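Sound at Skarkura: an interview with the festival's technical lead

December 5, 2025

Skarkura is a two-night festival of folk and electronic music held each June in a former grain hall. The capacity is 965 and the program is built from pairs: a traditional ensemble and an electronic producer rehearse together for a week, then play one set. The technical lead has run the sound since the first edition. We spoke by phone after the load-in plan for next year had been sent to the artists. At the interviewee's request we use the job title only.

The first question concerned the hall. Grain halls are tall, hard and narrow, and few engineers would choose one.

"The decay at low frequencies was the problem," the technical lead said. "A kick drum would still be in the room when the next one arrived. You can't fix that with equalization. You take the low end down and the kick just gets quiet and stays long."

The first edition used a conventional left and right system with the subwoofers on the floor at each side of the stage. For the second, the subs were moved to a single line across the front, with each cabinet delayed a little more toward the ends of the line. The lead described the result as an even spread of bass across the width of the floor and less of it going into the side walls. Heavy wool drapes were hung along the rear wall, away from the surface. They did little below the range of a male voice, and the lead didn't expect more from them.

"Drapes are for the hand claps and the snare. People hang them and think the bass will go away. It won't."

The harder work is on stage. An acoustic group wants to hear itself in the room and play to that. A producer works at a fixed tempo and wants loud monitors. Put the two side by side and the microphones on the hand drums pick up the producer's wedges, which then go back out through the main system.

The solution at Skarkura is to give the producer in-ear monitors and a small shaker unit under the stool, and to leave the acoustic players with two low-level wedges carrying mostly voice. Last year one producer refused the in-ears.

"We gave him one wedge, turned away from the drums, and a level we agreed on in rehearsal. By the second song he had asked for more. I said no. The set was fine."

Tempo is the other matter that comes up each year. Many of the ensembles play songs that speed up as they go, and some of the speeding up is the point of the song. A sequencer locked to a fixed clock will fight this. The festival has tried several methods. One was a click in the lead drummer's ear, which the lead called "correct on paper and bad in the hall." Another was a contact sensor on the low drum that sent a trigger to the sequencer, so the machine followed the player.

The sensor method is the one in use now. It runs through a small interface box called the Adjei, built for the festival by an electronics shop. The box looks at the time between strokes, discards any that fall too far outside the running average, and sends out a clock. The lead was careful about what it can do.

"It follows a steady player who speeds up over a minute. It doesn't follow somebody who stops for a vocal line and comes back in faster. For that you need a hand on the tap button. So one person stands there for the whole set with a hand on the tap button."

Asked how long it took to get the box right, the lead said the first version counted ghost notes as strokes and ran the sequencer at double speed in front of a full house. The threshold is now set per drum during the rehearsal week and written on tape on top of the unit.
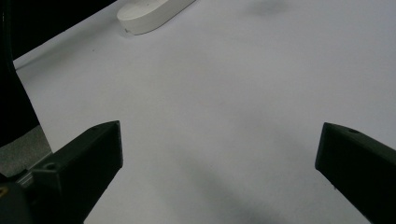 Contact sensors are fussy about where they sit and how they are held. The festival has used putty, tape and spring clamps, and each changes the reading. Putty damps the skin, and tape lets go when the drum warms up under the lights. The lead now prefers a clamp on the shell with wide, flat-ended jaws, with a pad of felt glued to each face. "Flat faces spread the load. A pointed clamp marks the shell, and these drums belong to families. You don't hand one back with a dent in it."

Recording is handled separately. Every set is taken as a multitrack from a split before the main desk, with two room microphones high at the back. The archive now holds 491 finished tracks. Mixing is done at Elivero, a studio an hour's drive away, and a selection is released on the Tendholm label, with each edition pressed at 1000 copies.

The lead does not mix the records and sees this as correct practice. "I remember what the hall sounded like, and I would mix toward that. The person at Elivero only has the tracks."

The room microphones are used less than one might expect. On the last release they appear on the crowd responses and on one unaccompanied song. In the louder sets the decay of the hall covers the words, and the words are what the ensembles ask about first when the rough mixes go out.

For next June the stage will move back toward the rear wall to shorten the cable run to the split. The desk stays where it is. The lead would also like a longer changeover between sets, which at present leaves time to check the lines but not the levels.

"I've asked for ten more minutes. I ask every year."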